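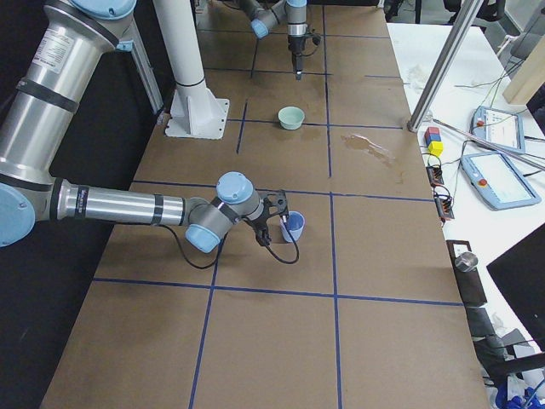

Handout 4: Building a two-arm cell in a shared workshop
Brukivia evening course, revised 10/6/19

Read this before you come to the bench. Part 2 has changed a lot from the last version, which promised more than I'm now willing to promise.

1. What the build is for

The task is to pick up a cup or a bowl and set it down somewhere else on the table. A child does it without looking. We are going to spend 17 sessions on it, and I'd like you to keep that in mind whenever somebody shows you a clip of a robot clearing a kitchen. Ask how many tries were thrown out. Ask who put the cup where it was at the start.

Two arms don't make the job twice as easy. They share one table, so each is an obstacle to the other, and most of your time will go into keeping them apart. If you are planning something like it in your garage, build it with one arm first. I have yet to meet anyone who regretted that.

2. The table

Cover it with brown paper and pull the paper flat before taping. Ripples shift under a base and catch the bottom of a cup. Expect the paper to get dirty. Replace it when it tears, and leave it alone when it's only stained.

Lay out the grid with blue tape. Our squares for the first exercise are 400 mm on a side. Measure from the same corner every time, or the errors add up as you go across.

The Tevora notes, which some of you have already downloaded, treat the grid as if it were a calibration. I don't buy it. Tape stretches, it lifts at the ends, and two people will read "on the line" two different ways. Use it so that people can talk to each other about where things go.

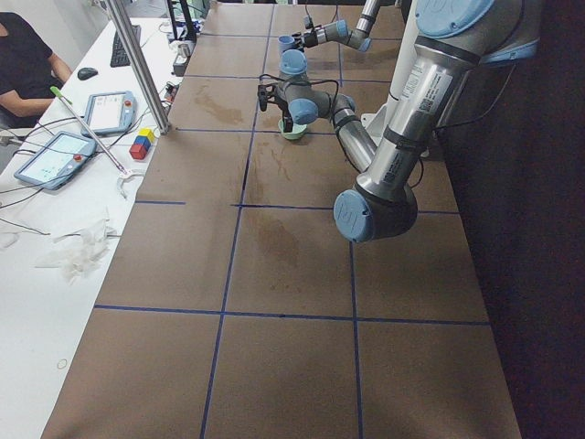
Speed is the next thing people get wrong. Set both arms slow and keep them slow until you are bored, then keep them slow for another evening. Agree out loud who is on which pendant. Both pendants have a red stop button, and you should be able to reach yours without looking down. Keep your coffee somewhere else.

Write down the payload setting each time you change the gripper. Last November a group lost a whole evening to a wrong value and blamed the cables.

3. Counting tries

A "try" starts when the arm leaves its rest position and ends when the gripper opens. A drop is a fail. A cup set down on its side is a fail. A cup that you nudged with your finger before the grasp is also a fail, and I know you'll want to argue about it.

The Charvát worksheet asks for 3000 tries before you write any conclusion. We'll do 600. Half of those will have the cup placed by someone who isn't running the arm, so that nobody is quietly being helpful.
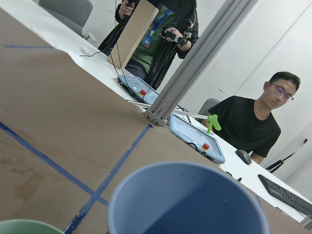 Dagmar Štěpánek thinks 600 is still too many for a hobby build, and told me she would sooner see people do a short run, change one thing, and do another short run. With a long run, she said, you are mostly measuring how tired the operator is.

She has a point about tired operators. I'm less sure about short runs. With a handful of tries you can prove anything, and people generally prove what they hoped. If you go her way, write down what you expect before you start and hand me the sheet.

4. What a pass tells you

Less than you'd like. A good score with one cup, in one square, under our lights, is a score for that cup in that square under those lights. Move it to the next square and run it again before you tell anyone the cell "can pick up cups." Same for the bowl, which has a wider mouth and needs its own numbers.
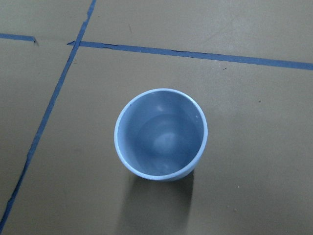
Doesn't a test like that just punish people for having a simple setup, came a reply on the course list, when a simple setup is all a home builder can afford?

No. Keep it as simple as you want and report it as simply. My quarrel is with the write-up, where "a cup" turns into "household objects" somewhere between the bench and the title. The Dridis group sent me a draft like that, and I sent it back with one word circled.

For next time: bring your filled-in try sheet, including the fails, and a roll of tape. Part 5, on cable routing, isn't finished.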